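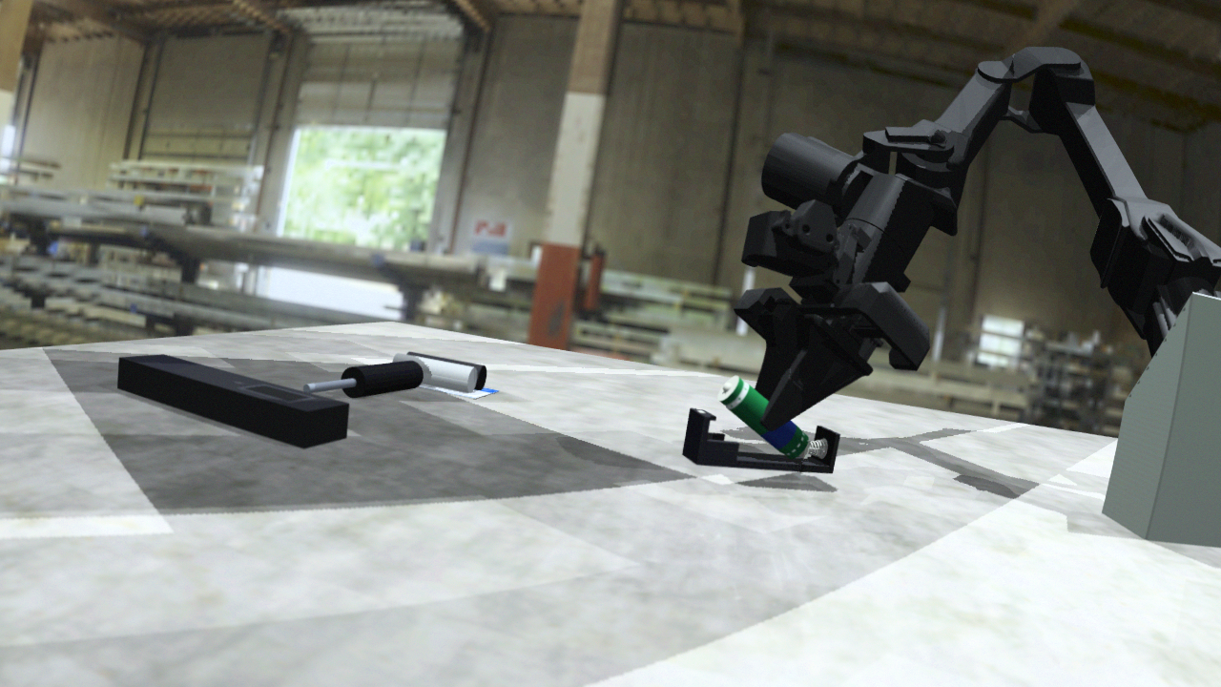

Pulik's arm in the simulator, fingers on the battery, top end still up

June 25, 2024

I promised an update on Pulik back in January and then went very quiet, so my apologies to the two or three of you who wrote to ask (and thank you, it was lovely to be nagged). The short version is that the real arm is in pieces on my bench at the Polat workshop, waiting for a new shoulder bearing, and in the meantime I've been doing all my practising on the computer. I thought I would hate that. I've ended up sitting at the kitchen table with it until well past bedtime, more evenings than I'd like to admit.

The job I've set it is putting a battery into a holder, the sort with a coiled spring at one end. You and I do it without thinking. Bottom end against the spring, push it along a bit, press the top down with your thumb, finished. I must have done it thousands of times in my life and I had never once noticed that it's really two movements going on together, a push along and a press down, and that if you press before you've pushed far enough the top end catches on the wall of the holder and sits there looking smug.

The picture is the bit I've been stuck on. The lower end is resting on the spring, the battery is leaning, and one finger has its tip across the middle of the casing, right by where the green meets the blue. My feeling at the moment is that the middle is too far down and I'd have more luck pushing nearer the top, but every time I move the contact point up I have to change the angle of the wrist as well, and then the rest of the arm wants to go somewhere I hadn't planned. Tilting the wrist by 30 degrees is my current favourite. It was 46 last week, which I was very pleased with until I watched it back.

Valeriano Ortuño, who has the bench next to mine and far more patience, told me to stop fiddling by hand and let the thing run overnight with small changes each time. So I did! I came down in the morning to 3373 attempts in the log and a very warm laptop. Of those, 57 had the battery properly flat in the holder at the end. I know that's a dreadful score, but I made toast and looked through every one of them, and most of the good ones had a slow push and then a tiny pause before the press. I'd never have put a pause in myself. I had been trying to make it all one smooth sweep, mainly from vanity.

I do have a worry about the spring. The simulated one is whatever stiffness I typed in, and the ones on the real holders (I bought a bag from Mostex) vary quite a lot from one to the next. I've been squashing them on the kitchen scales and writing down the numbers, and I'll feed the softest and the stiffest back in and see how badly it copes.

The bearing is coming from a man in Truditz who answers emails when the mood takes him, so there's no telling when I'll be able to try any of it on the bench. If anyone reading has a spare that fits a Pulik-sized shoulder, do leave a comment, I'll gladly pay the postage. Meanwhile I've set another overnight run going, with the pause made a little longer, and moved the laptop off the tablecloth.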